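Week three of the Zusis overnight lip mask. I have doubts. 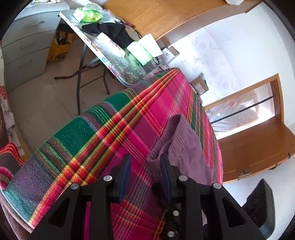

The jar says five hours to softer lips. I gave it a full night, every night - still flaky by lunch.

3,104 glowing reviews and hardly any mention the smell. Candle aisle, basically.

It's $27. My old Gatti balm costs a lot less and does the same job, maybe better.

Finishing the jar, then I'm out.

Comments (2)
mine went grainy by December
Try Mesia?

Contact | © Orkcombe Beauty Notes | Back to top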